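Flitetti to take back worn mugs and crockery from office kitchens

A take-back scheme for chipped and unwanted office crockery will open to workplaces across the region in June. Tableware supplier Flitetti will run it with Adugna, the haulage firm that already makes its deliveries.

Under the scheme, any business, school or public office that buys from Flitetti can hand over old mugs, cups, plates and bowls when its next order arrives. The items do not have to be Flitetti products. Adugna drivers will load the crates on to the same vehicle that brought the new stock, so no separate collection journey is needed.

Ceramic tableware is not accepted in most kerbside recycling. It melts at a different temperature from bottle glass and can spoil a whole batch if the two are mixed. For most offices the only route has been general waste, and many cupboards fill up with odd pieces that are never used.

Each site will receive stackable crates holding 25 mugs or an equal weight of plates. Crates are free to borrow and can be kept for up to 2 months. Sites with more than 100 staff can ask for a larger wheeled container, which must be kept indoors or under cover.

Returned crockery will go to the Damico sorting unit, where it will be checked by hand. Sound pieces will be washed, inspected for hairline cracks and offered in mixed boxes to community kitchens, village halls and youth clubs. Pieces with chips on the rim or damaged glaze will be crushed and sold as aggregate for paths and drainage layers. Metal, plastic and glass put in the crates by mistake will be removed and recycled where possible.

A trial took place over the winter at offices, a further education college and a council depot. Mugs were by far the most common item returned. Many carried old company logos or the names of events long past, and most of these were in good enough condition to be used again.
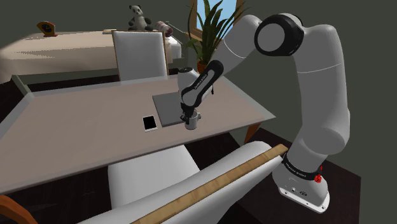 A plain white mug of the kind accepted by the scheme.

The trial also led to several changes. Crates were first supplied without dividers, and too many handles broke in transit. Cardboard inserts have now been added. Sites asked for a simple list of what can go in, and a printed card will be fixed to the lid of each crate. Collection slots will start at 7.30am, half an hour earlier than in the trial, to suit canteens that take deliveries before breakfast service.

Flitetti said: "Customers have been asking us for years what they should do with their old crockery, and we did not have a good answer. Our vehicles were leaving their car parks empty. It made sense to use the space."

Adugna said the work would fit into existing rounds. "Our drivers are at the door already, and the crates take a few minutes to load. We have asked customers to keep each one to a weight that one person can lift on to a trolley."

The scheme will accept:

Mugs, cups and saucers
Plates and side plates
Bowls and ramekins
Ceramic teapots and milk jugs, with or without lids

It will not accept drinking glasses, oven glass, vacuum flasks, cutlery, melamine or anything containing food waste. Items should be rinsed and dry. Broken pieces can be included if they are wrapped in paper and marked.

Alongside the take-back scheme, Flitetti is adding a new range of stoneware called Ovau to its catalogue. The range has a mug, a cup and saucer, two sizes of plate and a bowl, all in a single off-white glaze. The mug has a wider handle than the company's current model and a flat foot that drains more easily in a dishwasher. Pieces are sold singly as well as by the box, so a workplace can replace one broken item without buying a full set.

Ovau will be available from the same date as the scheme. Buying it is not a condition of using the crates, and customers ordering any item from the catalogue can take part.

Space on the rounds is limited and the first phase will be open to 500 sites. Places will be given in the order that applications are received. Customers who took part in the trial will be moved across automatically and do not need to apply again. A decision on a second phase, including sites outside the current delivery area, will be made once the first phase has been reviewed.

Workplaces can apply through their usual Flitetti account or by asking the driver for a form. Community groups that would like to receive mixed boxes should contact the Damico unit directly, giving the number of people they cater for and whether they have space to store a full box.

ENDS

Notes to editors

Flitetti supplies tableware and kitchen goods to workplaces, schools and caterers.

Adugna is a haulage firm specialising in multi-drop deliveries.

Crate dimensions, the full list of accepted items and product details for Ovau are available from the Flitetti press office on request.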